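Home - Archive - Kitchen Stuff - Lists I Regret - Contact

The Sponge Goes in Last

I have packed a lot of boxes in my life and I have never once packed one I was proud of. My moving boxes are geological. You can read my state of mind in them from the bottom up: wrapped glasses, each with its own sheet of paper, then bowls with a dish towel between every second one, then loose forks, then a single shoe, a candle and the contents of a drawer.

So when it came time to clear the kitchen odds and ends out of the big room, I decided I would do it properly. I had a box. I had a Saturday. I had gloves, which I will come back to.

The stuff itself is unimpressive. Sponges, trays, a dish rack, a set of measuring cups missing the one everybody uses. Most of it came from the Plistetti closeout in Castton, where I went in for a colander and came out with a carload and no colander. The list I keep on the fridge says there are 305 items in the household that could be described as "kitchen, misc." I started that list in February, during a cold, and I stand by it.

My theory of packing, such as it is, says that hard things go down first and soft things fill the holes. A sponge is the perfect hole filler. It weighs nothing, it gives a little and it doesn't mind being squashed, which is more than I can say for the measuring cups. The trouble is that I always put the sponge in first, because it's the thing closest to my hand, and then I have a box with a sponge in it and nothing for the sponge to fill.
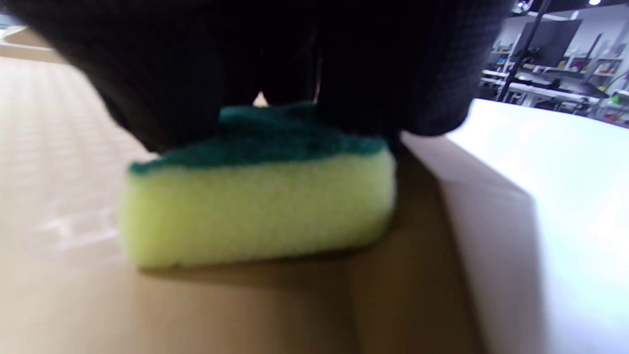
One sponge, scouring side up, in its new home.

You see the problem. All that cardboard, and I led with the sponge.

I took it out again. I put it back. I tried it on its side along the wall of the box, where it looked like a guest who had shown up early and was pretending to read the bookshelf. In the end I left it flat with the green side up, on the grounds that the scouring pad is the tougher half and ought to face whatever was coming down on top of it. I have no evidence for this. It felt like engineering.

About the gloves. Cardboard dries out my hands something awful, and after the last move I had little cuts along both thumbs that stung every time I peeled an orange. Knit gloves solve this. They also take away every fine motor skill you own, so picking up one sheet of paper becomes a project, and tape is simply out of the question. I have lost the end of a roll of tape inside a glove. I'd like to say that only happened once.

The trays were harder than they should have been. I love these trays. They are cafeteria trays, tan, the kind that make a grilled cheese feel like it was issued to you, and they have a textured bottom so your cup stays where you put it. I think everyone should own two. I eat most of my lunches off one and keep the other for sorting screws, buttons and mail I'm not ready to open.

They do not stack the way you want them to, though, at least not when you're in a mood. I had them side by side on the white table, one a little crooked against the other, and spent far too long deciding whether they should go in the box flat (too wide), upright (too tall) or not at all (tempting).
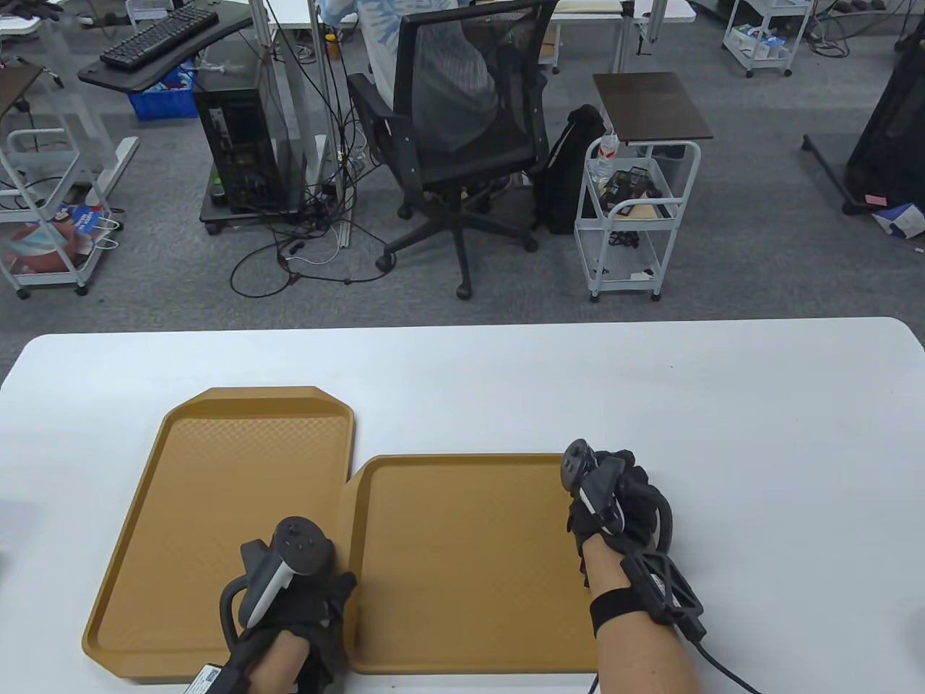 What the box people say

The folks at Dramani, who sold me the boxes, include a leaflet. It's a good leaflet. It says to leave 3 inches at the top for padding, to keep each box light enough to lift without making a noise, and to write the contents on two sides. I have followed exactly one of these instructions, and that was by accident, when I wrote KITCHEN on one side, forgot, and wrote KITCHEN? on the other.

The leaflet says nothing on the subject of trays. I suspect the authors tried it and moved on to an easier topic.

What I ended up doing was giving the trays their own flat parcel, face to face, with a towel in the middle and string around the outside. It looks like something you'd be handed at a rural post office. I'm very pleased with it. It doesn't fit in anything, so it will ride on somebody's lap.

That left the box, which now had room for all the little things, and here I hit my stride for maybe 10 minutes. Dish rack on the bottom, upside down, so its belly could hold the measuring cups. Scrub brush along the side. Funnel inside the bigger funnel. The sponge came out one more time and went back on top, in the gap by the corner, exactly where the theory says it should go.

Then the flaps. There's a moment with any cardboard box when you press on the corner to see if it's going to behave, and it tells you. 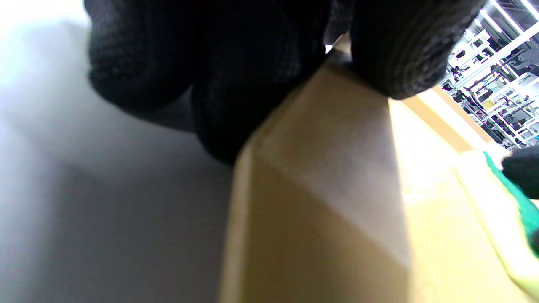

Trurnum

The thing I've learned to check is the fold. If the crease is crisp, the flap goes down and stays down long enough for you to find the tape. If somebody has folded it the wrong way before you (me, the previous evening, making sure it was a box), it springs back up and you end up leaning on it with one forearm while your other hand pats around the table like it's looking for its glasses.

I leaned. I patted. I took one glove off with my teeth, found the end of the tape, and got a strip across the top that is nearly straight. The second strip is there to apologize for the first.

A few things for anyone with the same job ahead:

- Cut the tape before you close the flaps and stick the pieces to the edge of the table. You'll forget one there. It will end up on your sleeve.
- Put the marker somewhere that isn't the box. I packed mine under the dish rack.
- Keep one tray out until the last day. You still have to eat lunch.
- Towels count as padding. So do oven mitts. Bubble wrap is fine if you have the self-control, and I don't.

The blog's little counter says the last packing post got 1,268 visits, most of them, going by the search terms, from people trying to find out whether you can pack a slow cooker with the lid on. You can, with a towel under it. I should have put that in the title.

Next up is the spice shelf. I own four jars of cumin, all open, and I intend to pack every one of them.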